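Arm money, part whatever

Quick one tonight, kettle's on and I've got the quotes open in three tabs. November is when the budget form has to go in and I have not started the form.

Where we're up to. Still in the simulator, still not spent a penny on hardware. Good. Wanted to see how the arm sits in a room before signing for one.
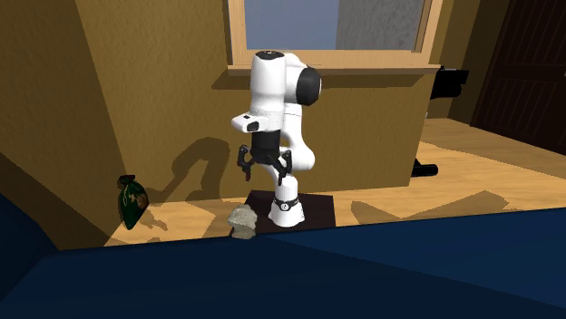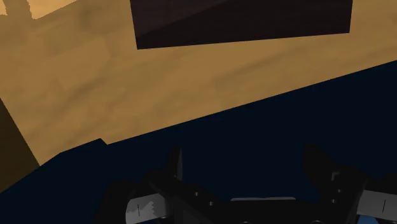

Both rendered. First one the arm on its base plate, second looking past the gripper fingers.

So, the list. Tronden want a deposit up front and 12 weeks' wait. Lindholm can do it sooner but the gripper is a seperate line on the quote, and so are the cables. Cables! Erkis never wrote back – will try once more, then they're off.

Serel is the one I keep going back to. 34 pages of quote, most of it terms, but the price is one price. Arm, controller, gripper, 2 years' cover. Training is extra, three days, and I think we skip it and muddle through. Might regret that.

Things I'd left off the last version:
spare fingers (at least one set, they will get bent)
a proper bench, or a plate bolted to the floor, not decided
someone to check the sockets
delivery up the stairs – ask!!
insurance, groan

The floor plate is cheaper on paper. But then you're on your knees every time you want to change something, and I'm not doing that all winter. Bench adds a bit. Put the bench in.

Also want to hold some money back for the boring stuff. Last time I spent the lot on the main item and then had to beg for a mains lead and a box of bolts. Not agian.

Next job is the same reach in the simulator with the arm raised to bench height. If it gets everywhere it needs to, I'll ask Serel for a final figure and whether the quote holds into the new year. Form after that. Tea first.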